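Search the Lasus Home board
Search all posts

Can I re-oil a cabinet door without taking the handle off?

I bought a secondhand sideboard from a place called Drusineo last February and I love it, but the doors look tired. I think the finish is oil, maybe with some wax over it. The handles are on tight and two of the screws are badly chewed up, so I'd like to leave them alone if I can. I've got 100 and 220 grit sandpaper, a can of Messina hardwax oil that cost me $39, and one free weekend. Am I going to regret this?

Ecaterina Toma

You can, but you'll get a dull ring around the handle and it will bug you forever. I did mine that way – taped all around it, felt very clever – and the oil crept under the tape and dried sticky. If you can get even one good screw out, get the others out too. A wide rubber band between the driver and a chewed screw head gives it some grip.

Also please skip the 100 grit! Way too rough for a veneered door, and plenty of old sideboards are veneer. Wipe with mineral spirits first to get the wax off, then go lightly with the 220, always along the grain. 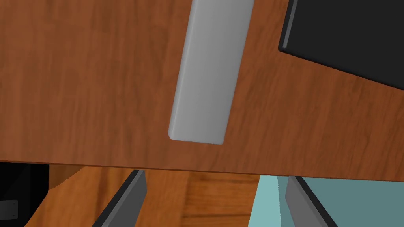

Posted by Edivaldo Vasconcelos, 2019-07-29

I'd leave the handles on. Thin coats, rag not brush, and wipe off everything that hasn't soaked in after ten minutes or so. I've done a whole kitchen like that with Jekov oil and it's fine. Let it sit overnight before the second coat. Lay the used rags out flat outside to dry, don't ball them up in the trash, they can catch fire.

Comments

toma_e: Fine from across the room maybe :)

pinewood65: The rubber band thing worked on my bathroom cabinet, thanks!

Related posts
White rings on an oak table
Is it veneer or solid wood?
Getting candle wax out of open grain
Drawer sticks in humid weather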